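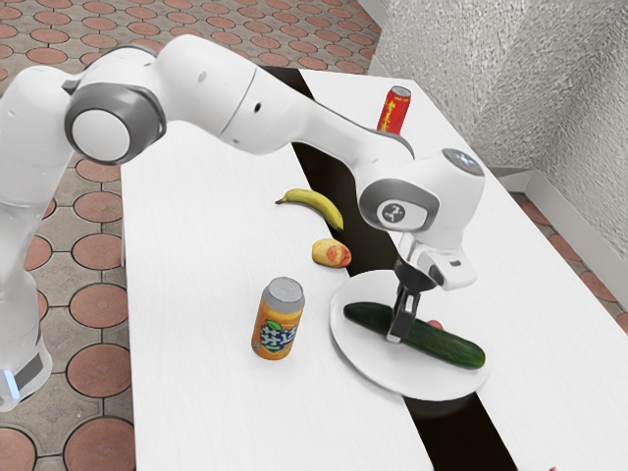 Abb. 1: Simulation Greifzelle, Anfahrt Gurke auf Teller.

April, Beschaffung Greifzelle, Stand 16:40

Anwesend: Pinheiro, Orlandini, ich. Morgan telefonisch ab der Hälfte.

Ausgangspunkt bleibt die Frage, ob wir den Arm kaufen oder für ein halbes Jahr mieten. Angebot von Kevent liegt vor, Angebot von Sukprasert nur mündlich. Solange Sukprasert nichts Schriftliches schickt, rechne ich mit Kevent.

Die Simulation läuft inzwischen stabil genug, um daraus Anforderungen abzuleiten. Für die Spezifikation relevant:

Greifer. Die schmalen schwarzen Finger mit der hellen Spitze sind im Modell an der Mitte der Gurke angesetzt. Für die Öffnungsweite ist die Gurke das Maß, für die Feinheit die kleine Frucht daneben. Ein Fingersatz für beides wäre billiger als ein Wechselsystem. Kevent bietet das Wechselsystem als Option an, 1.836 Euro netto ohne Montage. Vorerst gestrichen, Position bleibt als Bedarfsposition im Blatt.

Objektsatz. Dosen, Banane, Gurke, Kleinobst. Für die realen Versuche kaufen wir die Dosen im Supermarkt und das Obst jeweils frisch, läuft über Verbrauchsmaterial und gehört nicht in den Investitionsantrag. Orlandini möchte zusätzlich Attrappen, damit Messreihen über mehrere Wochen vergleichbar bleiben. Einverstanden, aber erst nach dem Arm.

Tisch. Der lange weiße Tisch aus dem Modell ist so nicht vorhanden. Pinheiro misst den alten Montagetisch in der Prallgate-Halle aus. Wenn die Steifigkeit reicht, entfällt die Position. Falls nicht: Unterbau mit Grundplatte, etwa 600 Euro Material, Eigenbau.

Kamera. Hier war am meisten zu klären. Morgan wollte nur eine feste Übersicht. Im Nahbild von oben füllt die Gurke die Bildhöhe komplett, beide Enden liegen außerhalb. Für die Greifpunktbestimmung quer zur Achse reicht das, für die Längenbestimmung nicht.

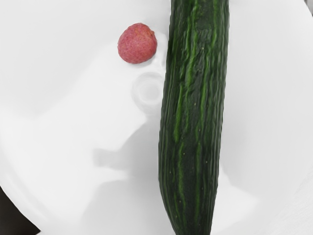 Abb. 2: Nahansicht von oben, Gurke und litschiähnliche Frucht auf weißer Fläche.

Der Spalt zwischen Gurke und Frucht ist schmal, aber sauber zu trennen. Weniger schön sind die weichen grauen Schatten auf der weißen Fläche. Eine einfache Schwellwertsegmentierung dürfte damit Mühe haben, am echten Aufbau mit Hallenlicht vermutlich noch mehr. Konsequenz fürs Budget: 2 Kameras statt einer, dazu eine diffuse Beleuchtung. Die Beleuchtung stand bisher gar nicht im Blatt — nachgetragen, Preis offen.

Software. Die Lizenz für die Simulation läuft über Mendwood und ist bis Jahresende bezahlt. Verlängerung getrennt beantragen, sonst vermischt sich laufender Aufwand mit der Investition.

Miete oder Kauf: Bei Miete fallen Transport und Einweisung zweimal an, sobald wir verlängern. Pinheiro ist für Kauf. Ich auch, unter der Bedingung, dass Wartung und Ersatzfinger im ersten Jahr enthalten sind. Kevent hat das im Angebot als „nach Absprache“ formuliert. So unterschreibe ich das nicht.

Offen:
Sukprasert an schriftliches Angebot erinnern (ich)
Montagetisch ausmessen, Ebenheit prüfen (Pinheiro)
Preise diffuse Beleuchtung, zwei Varianten (Orlandini)
Wartungsklausel bei Kevent nachfragen (Morgan)
Anschlusswerte Halle, Absicherung Steuerschrank (Sang Lưu)

Nachtrag 17:25: Sang Lưu meldet, dass am vorgesehenen Platz keine freie Absicherung vorhanden ist. Elektriker nötig, kommt als eigene Position dazu. Blatt an Apinya Suwannarat geschickt, Rückmeldung zur Kostenstelle steht aus.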